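I have been meaning to write something in defense of the kitchen table for a good long while, and the last days of a year seem like the right time for it, when the house is full and everybody ends up sitting there anyway.

My sister-in-law, Simin Shirazi, is redoing her house in Gutow, and over the holidays she unrolled the plans for us, right on top of the bread crumbs. They are handsome plans. There is an island with a sink in it, and a row of tall stools, and a long dining table in the next room under a very serious lamp. I looked and looked, and finally I asked her where the kitchen table was going to go. She laughed and said that was what the island was for. I said how nice, and I passed her the jam, and I have been arguing with her in my head ever since (she knows this, I called her before writing it down).

An island is a fine thing for chopping. I have nothing against chopping. But people perch at an island. They sit in a row like birds on a wire, all facing the cook, and after twenty minutes their backs hurt and they wander off to the couch. You can't do a child's homework at an island without one of you standing. You can't put your head down on your arms. I don't believe a single long, difficult, necessary conversation has ever been finished on a stool.

The table I grew up with came from Lekota, where my mother bought it out of a neighbor's garage and carried it home with my uncle Thabiso, one at each end, stopping at every corner to argue about whose turn it was to walk backward. One leg was short. We kept a folded matchbook under it, and when the matchbook wore out we folded another. Taxes were done on that table, and hems, and haircuts. My grandmother shelled peas on it and told me things about my family that I was probably too young to hear. In 2000, when my father lost his job, my parents sat there every night after we had gone to bed, and I could hear the murmur of it through the wall, and I found that murmur a great comfort even though I knew it was about money.

What I love best is that a kitchen table doesn't have to be cleared to be used. A dining table asks something of you – it wants a nice cloth and candles and a reason. The kitchen table takes you with the mail still on it. Its cloth can be faded and its fruit can sit out beside whatever bowl was handy, and whoever drops in will simply push things over a few inches and put down a cup.
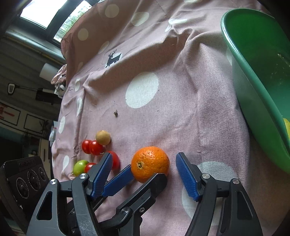
*An orange, a green bowl and the polka dots. A cloth ought to be allowed to get worn.*

My friend Despina Lambrakis disagrees with me, and she is a sensible woman, so I want to be fair to her. She raised three children in an apartment where the kitchen was the width of one person and an open oven door. She says a table is a luxury that people like me mistake for a virtue, and that her family had its talks on the edge of the bathtub while somebody small was being washed. I've thought about that a good deal. I suppose she is right that the talk will find its place if people want it badly enough. Still, when she moved to the bigger apartment, the first thing she bought was a table, and I helped her choose it, and we had coffee at it before there were curtains.

So my plea to Simin, and to anybody else with plans unrolled over the holidays, is a small one. Keep your island if you love it. Give up a cabinet or the wine refrigerator, and find a corner for something square and low with real chairs around it. Buy it used. If it wobbles, I have matchbooks, and I'm free most afternoons until April.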